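In Praise of the Glass Tray

I spent a good part of last October getting rid of things. By the time I stopped I had carried 147 items out of a kitchen you could cross in three steps, and most of them I could not name for you today. Fondue forks, I think, and a great many lids. What I kept, and would keep again if the place were half the size, was one plain metal tray and the pressed glasses that live on it.

My argument is a small one, and I have been making it at other people's tables for years, so I may as well write it down: drinking glasses belong out in the open, on a tray, where a hand can get at them. I know the case for cupboards. Dust, mostly, and the feeling that a tidy room is one with its doors closed. 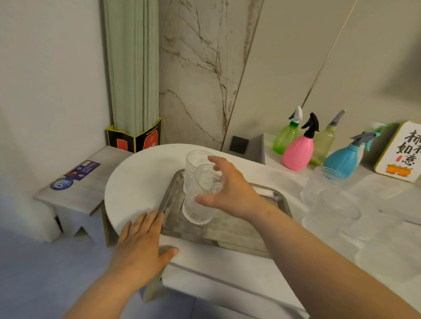 Cupboards have had a long run of good press, and my old friend Leandro Quiroga is the best spokesman they ever had. He keeps his tumblers behind two doors in perfect rows, and he will tell you (warmly, and at length, we are well matched) that a glass on show is a glass waiting for an accident. I say a glass you can see is a glass you look after. Think of the bumpy, hobnail kind, with a textured surface that gives your fingers something to hold when you take it from above, and then think of it sitting on a steel tray with a bit of shine to it. Why would you shut a door on that? Even a little sign with a gold border and persimmons along the bottom, standing nearby on the counter, makes a corner feel like a place where somebody might offer you a drink.

The tray matters more than people expect. Mine is from a shop called Stoltico, and I paid more than I meant to for it, and I have forgiven them. It gives the glasses an edge, a sort of property line, so they don't wander off among the mail and the keys. When the table has to be wiped, the whole family of them gets up and moves in one trip.

I will grant Leandro one thing, and that is stacking. A tumbler perched on another tumbler saves room, and on a small table room is worth having, but I like my stacks short and I like the stemmed ones left to stand by themselves. My mother stacked everything she owned and lost a glass every winter. She blamed the cat.

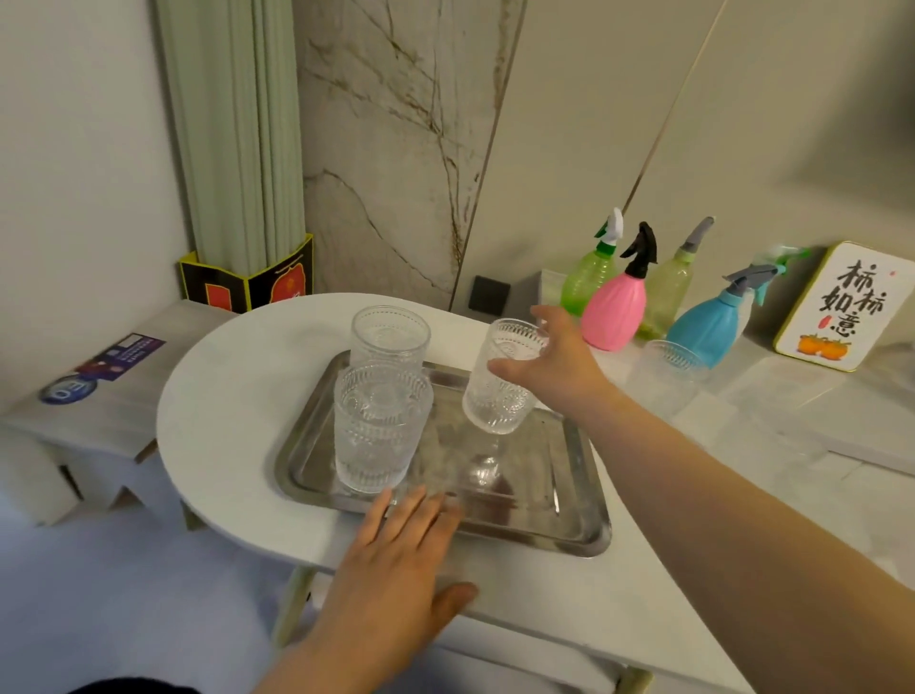
Doesn't all that glass out in the open need washing more often?

It does, a little. A glass that sits out for days wants a rinse before you pour into it, and a tray picks up fingerprints and needs a soft cloth now and then. I do mine in the evening while the kettle is on, and I have come to like the job.

Leandro came by last week and drank two glasses of iced tea at my table. He put the empty one back on the tray without being asked, and then he went home to his cupboards.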